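Setting Up Colored Light on a Long Wooden Table

Tables and Surfaces / Lighting / Level: basic
Text: Khrystyna-Mariia Pasichnyk. Checked by: Demyd Tkachuk.

This page covers purple and magenta lighting for a long table with small metal and dark objects standing on it. The procedure applies to display tables, party tables and any work surface that has to stay usable under saturated light. It does not cover ceiling wiring. For fixed fixtures, see the page on the Nazarenko track.

What you need

One colored source for the room (LED strip, floodlight or color-changing bulb)
2 table lamps with short curved stems
A dimmer for the table lamps; we use the Jarer plug-in type
Matte cloth tape, Somlow or similar
A shiny test object and a dark test object
A dry cloth

The table lamps should not exceed 500 lumens each. Brighter lamps wash the color off the tabletop well past the area where they stand.

Step 1. Clear and wipe the top

Remove everything from the table and wipe it with a dry cloth. Fingerprints and dust that do not show in daylight show clearly under low side light. If the finish is glossy, expect a reflection between the lamps and the nearest edge of the table. A matte finish will spread the same light into a wider, softer patch.

Step 2. Set the room color

Turn off all white light. Set the colored source to magenta and let it run for 9 minutes before judging it. Your eyes adapt during this time, and a color that first looks strong will seem weaker. Do not raise the saturation to compensate.

Bare wood changes the most. Tan wood goes pink under magenta light. White plastic follows the color of the light closely. Dark objects lose nearly all surface detail and are readable only by their edges and highlights. Place dark items with this in mind, particularly anything a person might knock over.

Step 3. Place the lamps

Stand both lamps side by side on one side of the table. Splitting them between the two ends gives every object two highlights and two shadows, which is harder to correct later. Start with 700 mm between the lamps and the nearest object and move closer in small steps.

Run the cords toward the back. If a cord has to cross the top, lay it flat and tape it at both ends. A pale or thin cord takes on the color of the light and is easily missed when reaching across.

Step 4. Place the test objects

Use one short object with a rough metallic surface and one tall, smooth, dark one. Put the short one near the middle of the table and the tall one on the lamp side. Check them from standing height, then with your eyes level with the tabletop.

The rough metal should return many small points of light. The smooth dark cylinder should return one vertical line on the side facing the lamps. If the line is missing, the cylinder is too far back or the lamps are too dim. If it is so wide that the object looks pale, dim the lamps by one step. 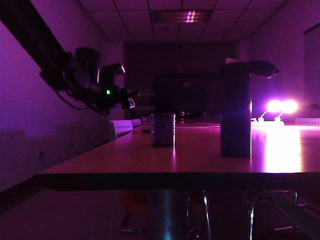
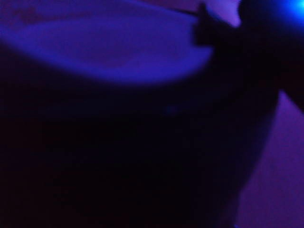 First picture: short can with a crinkled metallic surface, taller dark cylinder, two lamps at right. Second picture: blue-violet tones behind a dark foreground.

Step 5. Check the spread of the glow

Follow the lamp reflection across the wood toward the front edge. Some glow reaching the edge is acceptable. If it is uncomfortable to look at from a seated position, turn the lamp heads down before you reduce the power. Dimming some LED lamps also shifts their color, and the two lamps may not shift by the same amount. Gullura lamps made before the May revision are known for this in our workshop; the later ones hold together better.

Step 6. Check the color up close

Look at a plain curved surface from a hand's width away. Under mixed purple light it may read as blue or violet where the wood beside it reads as pink. This is normal and needs no correction. A hard line between two colors on a plain surface usually means that two sources are set differently.

Step 7. Mark the positions

Put a small piece of tape at the back of each lamp base. Note the dimmer setting and the color setting on paper and keep the note with the lamps.

Common faults

Objects at the far end disappear. Move them forward, or put a pale mat under them.

Lamps look white while the room looks purple. The lamps are much brighter than the colored source. Lower the dimmer first.

Labels cannot be read. Red and pink print fades into the background under magenta light. Use black print on white stock.

Tape leaves residue. Warm it with a hair dryer on low and peel it back slowly along the grain.

Last revised Saturday, December 2, 2023.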